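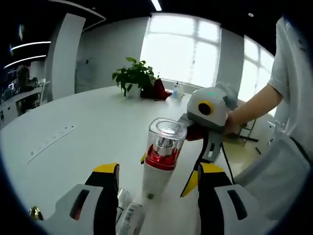
## Grikarlow Studios, tenants' meeting, May

Upstairs kitchen, 6:30 pm start. Most units there, apologies from the print room and unit 3. Notes typed up same night, shout if something's wrong.

### Last month's notes

Agreed. One fix: the loading door is shared with the bakery next door, notes said it was ours. The letter to the landlord had it right.

### Heat and hot water

Boiler off for the summer from the end of the month. Landlord will leave the hot water on this year, in writing this time. Ceramics asked if the sink in the back hall counts. It does.

Back hall radiator still bangs. Reported twice. Report again, copy in the agent.

Window latch in the stairwell: fixed, then broke again, tape on it for now. Please don't open that one.

### Open weekend

Long one, took most of the evening.

- Molotstead town office says yes to the sidewalk signs, no to the banner over the street. Banner can go on our own wall if it's below the second floor windows.
- Budget is $1000, same as last year. Flyers and signs come out of that first. Snacks are whatever's left.
- Last year had 161 people through the door on the first day, second day didn't get counted because the clicker went missing. Found since, in the bike shed.
- Opening hours: 11 to 5 both days. Framing wanted to start at 10, voted down, they can open early on their own if they put up their own sign.
- Card payments: each unit does its own. The shared card reader was a mess, half the sales went under the wrong unit and it took until fall to sort out.
- Kids' table in the hallway again, stamps and paper only. No glue. Textiles will run it in the mornings, need someone for afternoons. Sign-up sheet on the fridge.
- Map: still the old one with the darkroom on it. Bookbinding will redraw, wants unit names and spellings sent over this week not the night before.

Question about dogs. No rule at present. Went round on it for a while, left as "ask the unit". Sign for that on the map.

Music: low, and off by the time the bakery closes up.

### Zollik bookings

Everybody is on Zollik for the big table and the freight elevator now, paper calendar comes down at the end of the month. Complaints:

- reminders come too late to be any use
- can't see who has the slot after yours unless you click in
- somebody has the big table blocked out every evening thru August, please look at your repeats and cancel what you won't use

Reminder setting can be changed, jewelry will do it. Limit on repeats: agreed no more than four weeks ahead, try it for the summer and look again in the fall.

Elevator is for loads. Not for getting to the roof.

### Shared supplies

Onyeka put prices up on paper towels and gloves. Textiles got a quote elsewhere, cheaper on the gloves but you have to take a pallet and there's no place to put a pallet. Staying with Onyeka until the end of the year.

Supply money is over 11 weeks behind for a couple of units. Not naming in the notes. Please pay.

Loose things on the workbenches. Same as every month. Put your unit name on it or it goes in the lost box, and the lost box gets cleared before open weekend. Anything with a point on it gets stored flat, in a tray or drawer, not standing in a mug by the sink. 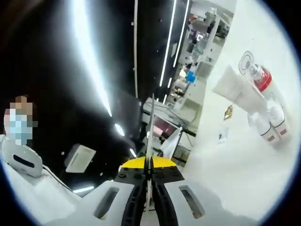 *Thin metal rod, pointed end up.*

Tape for labels is in the second drawer down. If you finish the roll write it on the list.

Scissors: the orange ones are for fabric. There's a note on them. Read the note.

### Trash and recycling

City changed the pickup, cardboard now goes every other week. Flatten it. The bakery has been nice about us using their bin but they've asked us to stop, so we stop.

Paint and solvents don't go in the regular trash at all. County drop-off is open Saturdays... scrap that, hours are changing, check before you drive out. Framing has a truck and will take a load once the new hours are up. Leave yours under the stairs with lids on.

### Bike shed

Lock code changed. Ask a neighbor, not writing it here. Two bikes in there with flat tires and dust on them, tags going on this week, if no one claims them by the next meeting they get donated.

### Rent letter

Everybody should have gotten one. Increase is smaller than what was floated in winter. Ceramics read the small print and thinks the new wording on "quiet use" could be a problem for anyone with a kiln fan or a sewing machine on late. Agreed to send one letter from all units asking what they mean. Bookbinding drafts, comes round by email, two days to comment and then it goes.

Don't sign yours untill we hear back.

### Other stuff

- Front door sticks. Lift and push.
- New tenant for the corner unit, leatherwork, moving in next month. Elevator booked for them all morning.
- Dishes. Again.
- Coffee fund is empty, jar is on the shelf.

Next meeting same place, same time, June. Ceramics has the key and will bring chairs up from the hall. Closed 8:10.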